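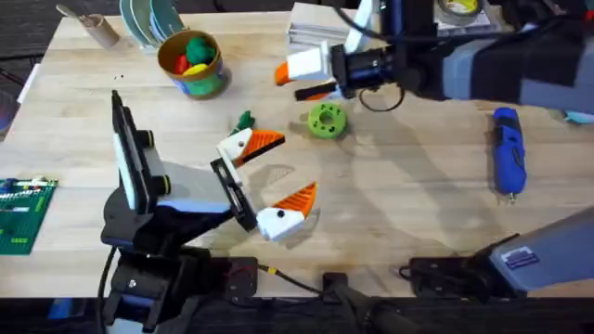

Can a robot do my chores yet? FAQ

Short version: a few of them, slowly, if you set everything up first. Long version below. Updated whenever Inger gets tired of answering the same email. Last big edit was January.

Who writes this?

Grímur Bach and Inger Frandsen. We run Gundisus, a small bench shop, two-arm setups mostly. Grímur does hardware, Inger does everything that has to work on the first try. Questions come from the open evenings and from the contact form.

So can it do the dishes?

No. Can it pick up a plate that's standing on edge, with space next to it, and move it to a rack? Often, yes. Dishes as in a sink full of gray water with forks at the bottom, no. Wet plus shiny plus can't see it = bad. Glasses are worse.

Can it tidy a table?

Best chore we have. Cups, blocks, tubes, a ring, a roll of tape. Stuff that holds its shape and has an obvious place to grab. Ask for "everything in the bin" and you'll get most of it in the bin. Ask for "put it where it belongs" and now somebody has to tell it where that is, for every single thing, and you could of tidied the table yourself.

What about soft things? Play dough, laundry, bread?

Dough is a funny one. Squeezing too hard doesn't hurt anything but the ball isn't a ball anymore. Getting it in and out of a paper cup is harder than it sounds, the cup gives too. We count the cup as a soft thing. Laundry: towels ok, on a flat table, one at a time. Shirts take forever. Fitted sheets, please stop asking.

How slow is slow?

Our table clear takes the arms 445 seconds on a decent run. Inger does the same table in under a minute while on the phone. If you're asleep or at work you may not care. If you're standing there watching, you'll care.

How many tries before it learns something?

For one simple pick and place on our bench, 200 demos got us something we'd show people. For two arms handing a part over, closer to 400 and it still fumbles. Your number will be diffrent. Change the table or the light and plan on doing some of it again.

Why two arms?

Same reason you have 2 hands. One holds the cup, the other puts the thing in. Opening a bag, pulling a lid, holding a box still. One arm can cheat by pushing stuff against a wall or a stop block, and in a shop that's often the cheaper answer, but in a kitchen you don't want things shoved against other things.

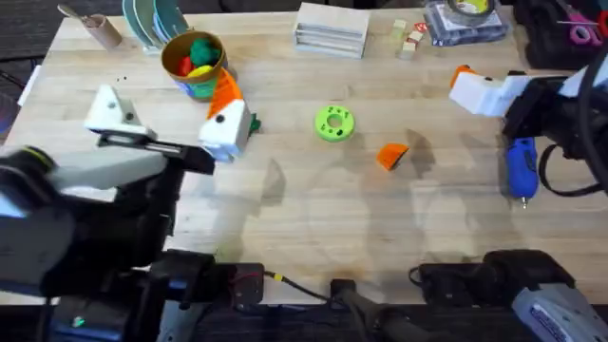 Two arms also means two things that can hit each other. Keep the middle of the table clear enough for both and put tall stuff toward the back. We run them at reduced speed whenever there's a person in reach. No exceptions, not even for filming.

Will it use tools?

Handing a tool over, sure, sort of. Using it, depends. A rotary tool is a pain: cord, weight off to one side, tiny switch. We don't let the arms run one under power. Scissors need fingers that go through loops and two flat fingers don't do that. Screwdriving in a fixed jig is fine and was fine years ago, but that's a machine, get the machine.

Can it clean the bathroom? Unclog a drain?

Somebody asked if it could pour Drano. Please don't have a robot arm pour drain cleaner. Wiping a flat counter, yes, decent. Toilet, no.

OK, what about a real shop floor?

Better odds than your house. Same part, same bin, same light, every shift. Loading trays, sorting rings and caps, moving blanks to a fixture. We helped set up a sorting bench at Nørgaard and the robot part was the easy part, most of the time went into the bins. Where it falls down is mixed bins, tangled cables, anything in a plastic bag.

Does it notice when it drops something?

Sometimes. Sometimes it carries nothing over to the bin with great care and lets go of it. A camera on the wrist helps. Checking after each grasp helps more but adds time.

What breaks?

Fingertips first. Ours are cheap and we print spares. Then cables, anywhere they flex near a wrist. Leave slack, but not a big loop that snags on things. Check the table clamps before every session, they creep.

Do you sell one?

No. We rent bench time and sell a finger kit, the Flovau, one size. Fits our grippers, might fit yours, send a drawing before you order.

Can I bring my own chore and try it?

Yes, please do. Has to fit on a tabletop. Nothing wet, nothing sharp, nothing alive. Open bench starts at 6 pm, email first so Inger can tell you if it's hopeless.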